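Notes for the desk talk, Morngate library, February. Slides are on the stick, spare copy with Kaisu.

**Start (don't rush!)**

Hello, thanks for coming out. I'm Chathurika, I've worked from home for years and I've had a messy desk for most of them. Ask who's got a drawer they can't shut. Wait for hands. Tell the Heninton story (the lost passport, the printer tray) but keep it short, because last time I went on and on and Arturo had to wave at me from the back.

Then the main bit. I don't believe in clearing everything away. I tried it, I put the lot in boxes under the stairs, and I spent my mornings walking to the stairs! What I do now is give each thing a spot on the table and put it back there when I stop for the day. It takes me roughly 2 minutes.

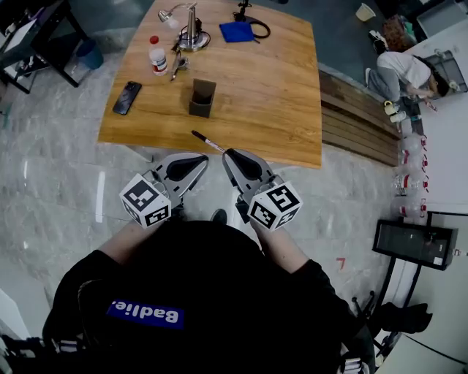
Pens are my weak point, so let's do those first. I once turned out the pen mug at Skudorden and we got 70 of them, and I'd say most were dead. Ask people what they write with every day. It's nearly always the same one, isn't it? So keep that one out and give it a home you can reach without looking, something like the little dark brown square holder near the middle of the table. Open top, small, and it can't fill up with rubbish because there's no room for it. The phone can go beside it.

**Cables and lamps**

Lamp cords next. Mine used to trail down to the floor and I'd catch it with my foot. Winding the spare length round the base sorts it, like on the silver lamp on the slide. Pallavi will ask about clips. Clips are fine, I just lose them.

Cloths: keep one folded on the desk and you'll wipe it more often. I do, anyway.

**If there's time**

Swap table at the back, Sarla's looking after it. Please take things home, I'm begging you, I can't carry it all back on the bus. Questions, then tea.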